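3. Study area and field procedure

3.1 Choice of the open surfaces

The question of this part of the study is how much the heat of a large paved surface is felt by the people who must work or wait on it, and how far the usual weather station values can stand in for measurements made at the place itself. In the first part of the project we worked only in streets with buildings on both sides. There the shade moves over the ground during the day, and it was difficult to separate the effect of the pavement from the effect of the walls. For this reason we looked for surfaces where shade plays almost no role.

Four sites were selected, and they are called Bakke, Irum, Wito and Zelgate in the rest of the paper. Bakke and Irum are covered with old asphalt, Wito with concrete slabs, and Zelgate with short grass, which serves as the reference. All four are owned by local authorities, who gave us written permission on 2018-06-05. The field work itself was done in August of the same year, when the sun is still strong and the grass at Zelgate is normally dry.

We asked that a site should be flat, that it should be open to the sky in every direction, and that it should be without traffic during our visit. The second condition was the hardest to meet. Several parking areas were refused because of a warehouse or a row of tall poplars on the west side, which would give shade in the late afternoon. Trees and hills far away were accepted, as they cover only a very small part of the sky when seen from the measuring point (Figure 3).

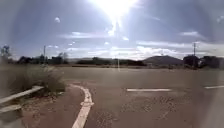
Figure 3. Asphalt surface with a distant line of trees and low hills, under partly cloudy sky.

3.2 Measurements

At each site a mast was placed at the measuring point, and the air temperature was recorded at a height of 2 m. The globe temperature and the humidity were recorded at the same height. The surface temperature was read by hand with an infrared thermometer, always by the same person, at fixed points along a line of 100 m. Toon Kuipers had made a comparison of two thermometers before the campaign and found that the angle at which the instrument is held changes the reading more than the choice of instrument. All readings were therefore taken straight down, at arm's length, and away from the shadow of the observer.

The emissivity of the surface must be known for such readings. For asphalt we used one fixed value for both sites. This is a simplification, as the old asphalt at Irum is paler than that at Bakke and has many repaired cracks, and we come back to this point in Section 5. Readings that fell on a repaired crack or on a painted line were marked in the notebook and left out of the averages.

In total, 69 complete sets of readings were kept for the analysis. A set was considered complete when the mast data and the hand readings were both available for the same hour and when the wind had not been stronger than our limit. Sets made shortly after rain were excluded, because evaporation cools the surface quickly and would hide the difference between the materials.

3.3 Treatment of cloud

Cloud was a larger problem than we expected. Under a fully clear or a fully covered sky the radiation changes slowly, and an hourly average describes it well. With scattered cumulus the situation is different. The direct sun may be strong at one moment and interrupted in the next, while the cloud amount written down by the observer stays the same. It also matters where the clouds are standing. A bank of cloud low over the hills has little effect on the direct radiation as long as the sun is high and free (Figure 4), but in the records of many weather stations it is counted in the same way as a cloud that covers the sun. 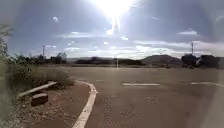
Figure 4. High sun with strong glare; clouds over the hills and a small separate cloud at upper right.

We therefore noted two things separately: the total amount of cloud, and whether the solar disk was free. The second note was made by Henok Gidey and Chaimae Abou Zeid independently, and the sets in which they disagreed were given to Frøydis Forsberg for a decision. Most of the disagreements concerned thin cloud, through which the disk could still be seen but with weaker shadows on the ground. These cases were finally placed in a class of their own – they are shown as open circles in the later diagrams – and they were not used for fitting the model.

The surface does not answer at once when the sun is covered. Asphalt stores heat, and its temperature follows the radiation with a delay that depends on the thickness of the layer and on what is under it. Stelios Zervas proposed to use the mean radiation of the preceding hour in place of the value at the moment of reading, and this form was adopted for the asphalt and concrete sites. For the grass at Zelgate the value at the moment of reading gave the better fit and was kept.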